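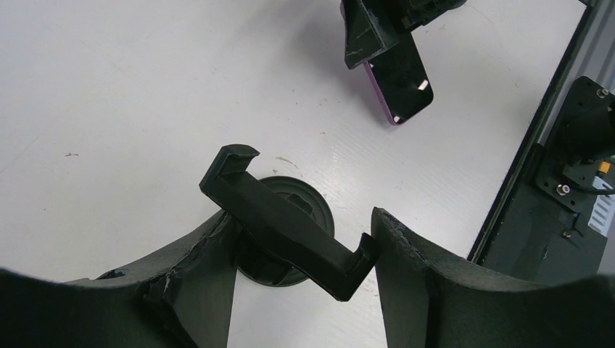

Six weeks without a single cracked heel, and I'm still so pleased about it that my family has asked me to stop bringing it up at dinner. So I'm bringing it up on the blog instead!

Some background for newer readers. My heels have been dry since my twenties, and for the last few years they've been the kind of dry that snags on the sheets. Every winter one of them would split, usually the left, and I'd walk on the side of my foot until it closed up. I teach on a hard floor all day, so you can imagine how my knees liked that.

I had tried plenty of things. A pumice stone, a metal file that looked like it belonged in a kitchen, those peeling booties that leave you shedding like a snake for a week (never again, I had to wear socks to a pool party). All of it worked for a few days and then the skin came back thicker and meaner than before.

In September I finally made an appointment with a podiatrist over in Derport, Valtteri Ahonen, mostly because my sister was tired of hearing about it. I went in expecting a lecture. He looked at my feet, asked what I wore around the house, and when I said "nothing, I go barefoot" he just nodded and wrote something down. Then he asked about my shoes. I'd been living in backless clogs from spring through fall, and he explained that with nothing holding the heel in place the pad spreads out sideways every time you step, and if the skin is dry and stiff it can't stretch, so it splits. I had honestly never thought of a heel as something that spreads!

He also checked me for athlete's foot, which can look like plain dry skin on the soles. I didn't have it, but I'd never have known to ask. If yours are itchy or the flaking goes up between the toes, get someone to look before you start slathering things on.

What I do now is pretty boring, and I love it.

At night I soak my feet for ten minutes in lukewarm water. I used to run it as hot as I could stand, and he told me to quit that. No salts, no vinegar, no mouthwash (people really do use mouthwash). I pat them dry, and I'm careful between the toes.

Then comes the cream, and the cream is where I'd been going wrong the longest. I'd been using ordinary hand lotion, the kind with a nice smell and not much else. What I use now has urea in it, 25 percent, and it's a whole different animal. Urea pulls water into the skin and at that strength it softens the thick stuff as well. It stung a little the first couple of nights where I had a small crack, so I kept it off that spot and used plain petroleum jelly there until it healed over. Mine came from the regular drugstore and the tube is enormous. I'm not even halfway through it.

After that, cotton socks, and bed. I know, I know. I was a firm no-socks sleeper. I gave it 2 weeks and now I can't fall asleep without them - my husband thinks this is hilarious.

Filing is down to once a week, on dry skin, with a foam-backed file, and only a few light strokes. This was the hardest habit to break. It's so satisfying to see all that dust come off! But I'd been taking off too much, and the skin was thickening up to protect itself.

The clogs are retired to garden duty. For work I bought a pair of closed lace-ups with a firm back and a bit of cushion, and indoors I wear proper slippers with a heel. My feet feel less tired by the afternoon too, which I hadn't been counting on.

A few of you asked in the comments on my last foot post (there are now enough of those that I should make a category) whether you can do this if you have diabetes. Please talk to your doctor or a podiatrist first and don't go at your feet with a file on your own. My aunt has it, and she has hers looked after at a clinic, no home scraping at all. She does use a cream every day, though she was told to skip the spaces between the toes.

And for whoever asked about coconut oil: I tried it for a month last year. Lovely smell, slippery floor, same heels. Your feet may like it better than mine did.

I'm most excited to see what January does. That's always been my worst month, with the heat running day and night and the air in the house like toast. I've moved the humidifier into the bedroom and put a spare tube of cream in my desk drawer at school. If the left one makes it to spring in one piece I'm buying sandals, real ones, with a strap at the back.

Next week I'm going back to the hair posts, I promise. I've got a whole pile of notes on the scalp brush and a few of you have been waiting very patiently.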